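3. Conectar Sirkeo con el servidor de Savness

Antes de empezar, compruebe que tiene una cuenta de administrador en Savness y que el puerto 1626 está abierto en el cortafuegos. Con una cuenta normal se puede entrar, pero el menú de enlaces no aparece.

1. Abra Sirkeo y vaya a Ajustes > Conexiones.

2. Pulse Añadir servidor. En el campo Dirección escriba el nombre del equipo, sin espacios y sin barra al final.

3. Pegue la clave de enlace. La clave tiene 17 caracteres y distingue mayúsculas y minúsculas.

Nota: si usted recibió la clave por correo, cópiela desde el texto simple. Algunos programas de correo cambian los guiones.

4. Pulse Probar. La respuesta puede tardar hasta 2 minutos en la primera conexión. No cierre la ventana durante este tiempo.

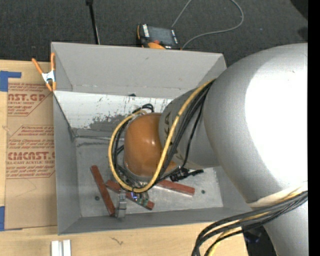 5. Cuando aparece el mensaje "Enlace correcto", pulse Guardar y reinicie Sirkeo.

Atención: al guardar, la lista de usuarios local se sustituye por la lista del servidor. Haga antes una copia con Archivo > Exportar.

Si aparece el error 332, la clave ya está en uso en otro equipo. Pida una nueva a su administrador y repita desde el paso 3.

Texto revisado por Tania Kanagaratnam en septiembre.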